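Preguntas frecuentes del club de robótica Dornano

Como cada vez me escribís más (¡qué alegría!), he juntado las preguntas que más se repiten. Si falta la tuya, el correo del club está en la página de contacto.

¿Hace falta saber programar para apuntarse?

No. Yo entré sin haber escrito una línea de código y el primer mes lo pasé crimpando cables. Ayuda tener curiosidad y algo de paciencia, sobre todo los días en que no arranca nada.

¿Qué edad hay que tener?

A partir de 16 años. Para los más pequeños está el taller de Illgate, que va con piezas de montar y es muy divertido.

¿Cuándo os juntáis?

Dos tardes por semana durante el curso, de seis a nueve. En abril abrimos también algún sábado, porque se acerca la muestra y vamos siempre con prisas.

¿Qué proyecto tenéis ahora entre manos?

Se llama Yaman y lleva dos brazos que comparten mesa. Queremos que preparen un pequeño puesto de grabación: coger un micrófono, acercarlo al otro, orientarlo y dejarlo en su sitio sin que los brazos se estorben. Suena fácil – yo también lo pensaba –, pero coordinar dos pinzas en tan poco espacio nos tiene entretenidísimos.

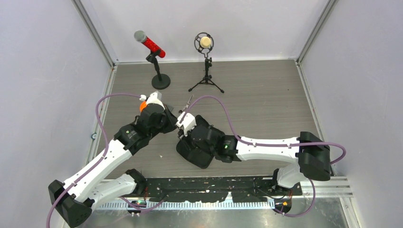

Los dos brazos de Yaman con el micro rojo y el de condensador al fondo.

¿Por qué micrófonos y no cubos, como todo el mundo?

¡Porque los cubos ya los teníamos muy vistos! Un micro con trípode tiene patas finas, el peso mal repartido y partes que no conviene apretar. Además, en el club hay varios que graban podcasts y el tema salió solo.

¿Puedo tocar los brazos el primer día?

Mirar, sí. Para moverlos hay que pasar antes la sesión de seguridad, que dura una tarde y se repite cada mes. Luego empiezas a velocidad baja y con alguien al lado.

¿Cuánto cuesta?

La cuota es de 9 euros al mes e incluye el material común. El ordenador lo pone cada cual, aunque tenemos un par de portátiles viejos para prestar.

¿Competís?

Sí, en la Copa Lanier. En la última sacamos 1.327 puntos y el equipo ganador 2.637, así que margen de mejora tenemos, je. Este año vamos con Yaman en la categoría de dos brazos.

¿Puedo ir solo a ver una sesión?

Claro, avísame por correo un par de días antes y te digo qué tarde viene mejor.

Última actualización: 18 de abril de 2021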